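Folutitz Forums > Crafts and Small Woodwork > Plain blocks, green cloth, and getting them to sit square

mapleandtwine
Original poster

Hi everybody! I've been lurking since May and finally have something to ask. I'm putting together a set of plain wooden blocks for my sister's twins, and I want to show them on a cloth-covered table at the family party before they get wrapped. I picked green because it makes pale wood look so warm and friendly (at least I think so), but I can't get the cloth to lie flat for love or money. I ironed it twice, folded it over a towel rod, carried it through the house like a wedding dress, and it still came out rumpled.

The other thing is the blocks themselves. I put two together and one always looks a bit tipped next to the other. Is it my cutting, or is it the cloth underneath? I'd hate to sand them all again – there are 62 of them and my thumbs are sore already.

hollowoak_bench
Member, 616 posts

Welcome in! I'd bet on the cloth before I'd bet on your saw. I wrote up something very close to this on my own page a while back, so I'll paste the piece with its pictures and save you hunting for it.

Two blocks on green cloth 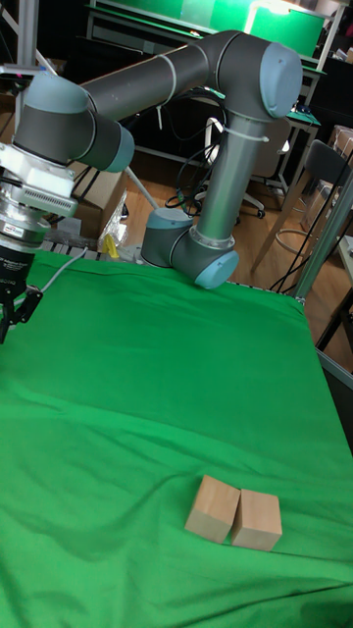

Lirkex, May

I've always liked a pair of plain blocks better than a whole tower of them. Set two side by side so the faces touch and you see right away how the light falls on each one, and whether they agree with each other. These two are light tan, and the left one leans a little toward its neighbor while the right one sits upright. A wrinkled cloth can do that to a perfectly good block. A fold no thicker than a shoelace will tip up a corner, and then you stand there blaming your miter box.

So before you sand anything, take the pair over to a bare, hard surface, a kitchen counter or a piece of window glass, and push them together again. If the gap closes up, put the sandpaper away and go have a cup of coffee. If it doesn't, mark the high side lightly in pencil and take it down a few strokes at a time.
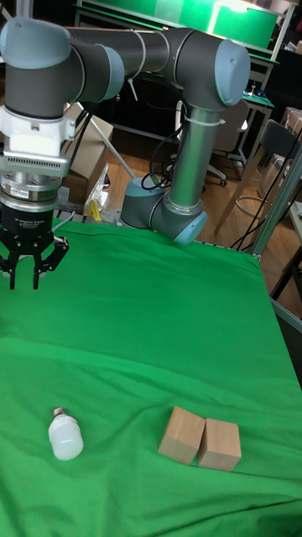
The bulb was a nice thing to have next to them, I thought. White against that green looks much colder than the wood does, and it makes the blocks seem almost creamy. I'd keep a pale item like that near any wood you're showing off. A saucer would do the same job, or a folded napkin.

As for the cloth, I've made my peace with wrinkles. Soft folds give the blocks something to cast a shadow on, and a tablecloth pulled tight as a drum looks like a card table at a bank.

quietlathe
Member, 1,000 posts

I'm going to disagree with my old friend on that last bit. If folks are going to pick the blocks up and stack them, wrinkles are a nuisance, and little kids get so frustrated when the second block slides off. I clip mine under the table edge with those Skudetti clips and it stays put all afternoon. Green I have no quarrel with.

hollowoak_bench
Member, 616 posts

Fair enough for stacking! I was thinking of looking, you're thinking of playing, and the twins will surely side with you. Let me add the last picture from the page, the one where you can see how the cloth goes over the side.
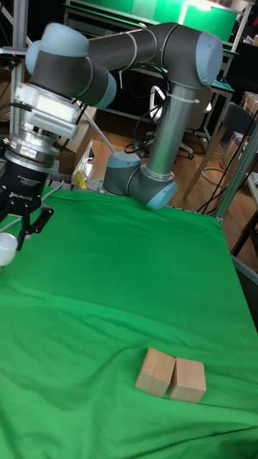
Two blocks, side by side, with the cloth draped over the right edge of the table.

I like to leave some hanging like that. The weight of it pulls out the worst of the creases overnight, all by itself.

pennywhistle51
Member

Can I put in a word for felt? I bought a length of the Tehrani craft felt for a nativity set and it never creased at all. It does grab sawdust, though, so wipe the blocks first or you'll be picking fuzz until bedtime.

quietlathe
Member, 1,000 posts

Felt is too grabby for me, but she's right that it lies flat.

mapleandtwine
Original poster

Oh, you are all so kind! I took my leaning pair over to the counter and the gap closed right up, so it was the cloth all along and my thumbs get a rest. I'm going to let it hang over the side tonight and try clips in the morning – and if that fails I'll go looking for felt. Does anybody know if the clips leave a dent in a pine tabletop? It's my mother's table and I'd rather ask here than ask her.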